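Week 6 notes – looking after the pick cell

I'm writing these up because half of you had the maintenance lab on Sunday and the other half get it next, and the first group asked for the order of work on paper. Bring these with you. Bring a pen too, the ones in the cell drawer are all dead.

We work from the Jovent cell for the whole unit. It's a small one: one arm, one pedestal, a parallel gripper, mats either side, and boxes to move from one place to another. You'll see the simulated version in the computer room first and the real one after. Please do the sim part properly. Everything we do to the real cell in November you can rehearse there for free, and the sim won't pinch your thumb.

### The base comes first

When a cell starts missing picks, everybody wants to open the program and start nudging points. I did exactly that in my first job, at Birley, and spent most of a night re-teaching positions on an arm whose base plate had two slack bolts. Mechthild Haslinger, who ran that shop, let me get all the way to the end before she handed me the torque wrench. (I've forgiven her. Mostly.)

So, base first:

- Cell locked out, key in your pocket. Your own pocket.
- Wipe the mounting plate. Grit under a bolt head gives you a false reading.
- Torque the bolts in a cross pattern, in two passes. Our wrench is set at 60 Nm for this plate, and that number belongs to this plate only. Look up the right one for anything else you work on.
- Paint-mark each head when it's done, one line from the bolt across to the plate. Next time, a broken line tells you what moved.

The plate has a lot more holes than any one arm needs. Write down which ones are used before you take an arm off! The last group didn't, and put it back one row over, and then every taught point was out by the same amount. If you ever see an error that's identical at every station, think of that story.

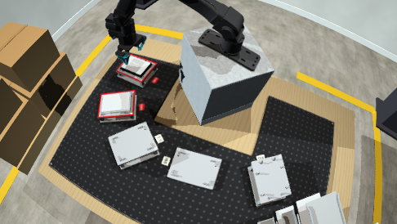 *Fig. 1. The cell in simulation, gripper above a box with a red outline.*

### Gripper and fingertips

Bring the gripper down over a box like that one and stop short of it. Now look at the fingers from two sides, 90 degrees apart if you can manage it. You want the same gap on each side of the box. If one finger would touch first, it'll shove the box before it grips, and you'll get a pick that works nine times and then drops the tenth.

The tips are the part that wears. On the real cell we swap them at 600 hours, or sooner if they've gone shiny. Ghazala Chaudhry's rule is to drag a thumbnail across the pad, and if it slides with no catch, change it. I've never found a better test and I've tried a few with numbers in them.

To swap tips:

1. Jog the arm to the service position and lock out.
2. Bleed the air. Wait for the hiss to stop completely, then wait a bit longer.
3. One finger at a time, so there's always an old one to compare against.
4. Thread lock on the screws, a tiny drop. If it's oozing out, you've used too much and the next person will hate you.
5. Air back on, open and close 20 times with nothing in the jaws, then recheck the screws.

### Mats and the dot grid

The black mats with the gray dots give you a reference you can trust by eye, as long as the mat itself hasn't crept. A mat that has slid a little still looks perfectly fine on its own. Check it against the pedestal, which doesn't move, and never against the other mat, which might.

Boxes at odd angles are fine, by the way. We put them down crooked on purpose so you have to prove the wrist rotation as well as the position. If your routine only picks the straight ones, it isn't finished.

Stay outside the yellow lines whenever the arm has power. Leaning over counts as inside, and so does one foot.

### Log it

The fault you'll see most on our controller is 554, gripper did not confirm closed. Check in this order: air pressure, sensor cable, tips, and only then the program. Write in the log what you found and what you touched, even if it was nothing. "Looked at it, seems ok" is not an entry.

The old Festton binder on the shelf has good sample logs in it, some from before I started. Ignore the grease tables at the back, they're for a different arm.

**For next time:** read the Jafri handout on lockout, pages 3 to 8, and come with your paint-mark sketch of the base plate. Pencil is fine.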